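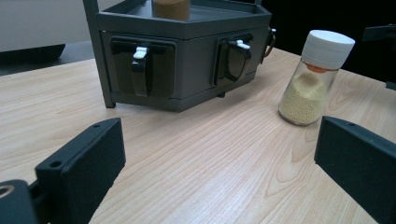
A face oil goes on last at night, after anything water-based has had time to sink in. Most people who complain that theirs sits on top of the skin are putting it on too early or using too much. Keep the bottle close to where you do your routine but out of direct sun. A small unit with drawers, like the dark gray hexagonal one here, is a good place for it, and the raised rim around the top tray suits the things you reach for every day.

Before you start

Try a new oil on the inside of your elbow for 5 nights. If the spot gets red or itchy, stop there.

You will need a gentle cleanser, a plain hydrating serum, the oil and a clean towel. I use the Rosach oil in winter and the lighter one from Cliltine the rest of the year.

Steps

1. Wash your face with lukewarm water and cleanser. Pat with the towel and leave the skin a little damp.

2. Press in the serum. Wait until it no longer feels tacky.

3. Put three drops of oil in one palm and rub your hands together. Dry skin may want four – start with three anyway.

4. Press your palms to your cheeks, then forehead, then chin. Don't rub.

5. Use what is left on your neck. Keep it off the eyelids.

If you use a moisturizer as well, it goes on between the serum and the oil. On nights with a retinol product, Esperanza Villanueva's advice at the Flirkis counter was to leave the oil off for the first month, and I did.

Storage

Write the date you opened the bottle on the bottom. Close the cap tightly after each use and don't let the dropper touch your face. Throw the oil out if it smells like old nuts or crayons, even if the bottle is half full. Mine from January is still fine.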